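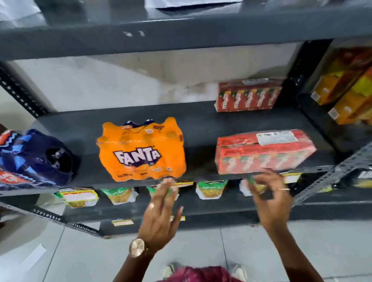 Keeping drinks and snacks on a metal shelving unit

3 min read

A plain metal unit in the pantry, basement or garage will hold a month of shopping if you load it sensibly. The tips below are for the kind with perforated uprights, where each shelf can be moved up or down a few holes.

Put multipacks on the middle shelf

Shrink-wrapped bottles and cartons are heavy and awkward, and the middle shelf is where you can get both hands on them. Fanta and Maaza in their wrapping sit well side by side. Turn the logo to the front so you can tell the packs apart without pulling them out.

Lift from the sides. The plastic film stretches and can split if you drag a full pack by one corner.

Two deep is enough

If the shelf is deep, stand one pack of juice against the wall and a second in front of it. Check the dates when you unpack and put the older one at the front. Leave the wrap on until you need the first carton. Once a pack is open, take the rest of the film off and throw it out, or the loose cartons slide around inside it.

Stand pouches up on the lower shelf

Snack pouches crush easily, so nothing should go on top of them. Line them up in a row with the printed side out. Set the shelf above high enough that you can tip a pouch forward and lift it clear. On our Banness unit that meant moving the shelf up 2 holes.

Label the shelf edge

Small labels along the front edge save a lot of hunting. We wrote ours in April with a Skorkine paint pen and they are still readable. Masking tape works too but leaves glue behind after a summer in a warm garage.

Clean the shelf and the wall

Wipe metal shelves with warm water and a drop of dish soap, then dry them right away. White scuffs on dark paint often come off with a damp melamine sponge. Rub lightly and try a hidden spot first. The same sponge takes gray smudges off a white wall, though on flat paint it can leave a shiny patch.

Check the bolts twice a year. Tighten the braces with the unit empty, and fix the top to the wall if there are children in the house.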